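Week three of teaching the arm to pick

I said in February that I would write down how the bin picking project was going, so this is the third installment. The short version is that I have 98 demonstrations saved, and I threw out 11 more.

A demonstration is one complete pick. I start the recorder, move the arm to an object in the bin, grab it, lift it over the side and stop. I can do this two ways. One is to put the arm in its free-moving mode and push it around with my hands. The other is to sit at the desk and drive it with a controller. I started with the first because it seemed easier, and for big moves it is. Inside a bin with tall sides it gets awkward, and my wrist ends up between the arm and the wall.

So most of the newer recordings are by remote control. Bohdan Prokopenko, who ran a similar setup when we both worked at Komden, told me to slow down near the object and pause before closing. My early recordings had no pause, and they were the first ones I deleted.
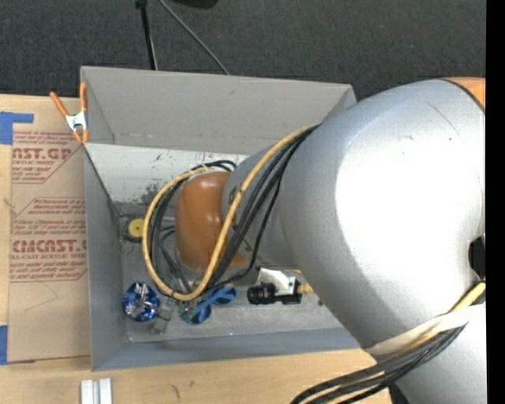 How many demonstrations does it take before the arm can do a pick without help?

For a single object in a fixed spot, I got usable results from 10. A mixed bin needs far more, and my guess is roughly 1,000 before I would trust it with parts it has to sort through. The number depends a lot on how varied the starting positions are.

I mix up the bin between recordings for that reason. Foil is still the hardest thing for me to drive to, and anything clear is a close second. If I can't tell on the monitor where the edge of a thing is, I don't expect the arm to learn it from me.

The cables are the other chore. I drive slower when the wrist has to turn a long way, and I check the ties at the start of each session.

Next I want to redo the file naming, which I got wrong on the first batch. After that I'll go back to recording in the evenings, probably starting around 7.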